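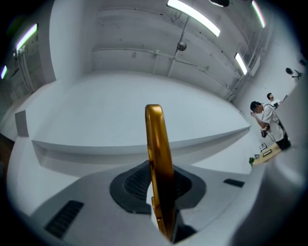

The fault that stopped work at Skurkine for most of May was in the part that holds the finger. Lempi Toivonen looks after the hand-held grippers there, and she had been told to expect trouble from the cables. The orange finger stands in a dark grey collar with a fine ribbed or perforated pattern on its upper face, and the collar sits in the pale housing between two black vents. "You look at the finger, as it's the bright bit," she says. "I must have wiped that collar every morning and never bent it back to see underneath."

What she eventually found underneath was a split. It ran along the inner lip, where the rubber meets the base of the finger, and it let the finger lean by 2 millimetres when the grip closed. The software took the lean for a closed grip. On the screen the tool was holding a cup, and in the room the cup was on the floor.

The first drop was put down to a tired operator. So was the second. Toivonen went back through the log afterwards and counted 73 bad closes, 25 of them in one afternoon. "We had an alarm for it," she says. "Somebody had set the limit too high during testing and it stayed there. That somebody was me, I should say."

The worst of it came when an operator put his free hand under a jar he thought was slipping. The finger sprang back and caught him across the knuckles. He had a bruise and went home early. Toivonen stopped all the tools that evening, over the objections of the project manager, who had a delivery promised to Eskola.

Drireck, which moulds the collars, took back 12 of them and found the same split starting in most. The rubber had been cured too briefly. The firm has changed the mould time and now sends a test slip with each batch.

At Skurkine the alarm limit is back where it was, and only two people can alter it. Each collar is bent back and checked with a torch before a shift. Toivonen would like a sensor in the mount as well, but the money for that has not been agreed.

"It takes four minutes a tool," she says of the torch check. "People grumble. I've asked them to grumble while they're doing it."

The operator is back at work. He wears gloves now, which she did not ask him to do.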